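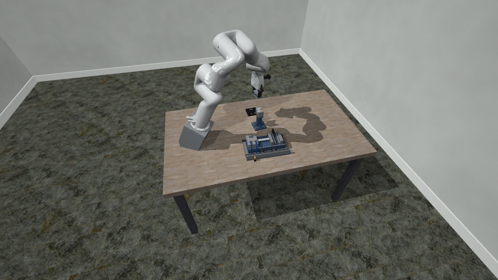
Can a Robot Mind the Shop Yet?

Clamp a part, let go, pick up the next one. Anyone who has worked a Saturday in a machine shop could do it half asleep, and it still gives robots fits. I love this stuff, so I spent an April morning with the folks at Zunia, who practice vise work in simulation before they go near real steel.

Their test bench, Wistutach, keeps things simple: one white arm, a wooden table, a vise, a little blue stand and a thin black plate. The arm gets 100 tries at a chore, then the table is shuffled and it starts over. 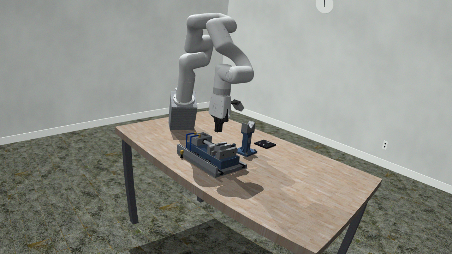 Picking up a flat plate is the part that hooked me. Your fingernail finds the edge without asking you. A two-finger gripper has to come in at the right angle, and a hair off means another try. On a good run Zunia gets 75 out of 100 – up from 2 when they began!

Over at Ikberg, a small shop that hopes to use the system, they'd want far better before leaving it alone overnight. Laundry and dishes are further off still, with all that floppy cloth and slick glass. But a robot that loads a vise while you drink your coffee? I think that one is close, and I can't wait to see it run.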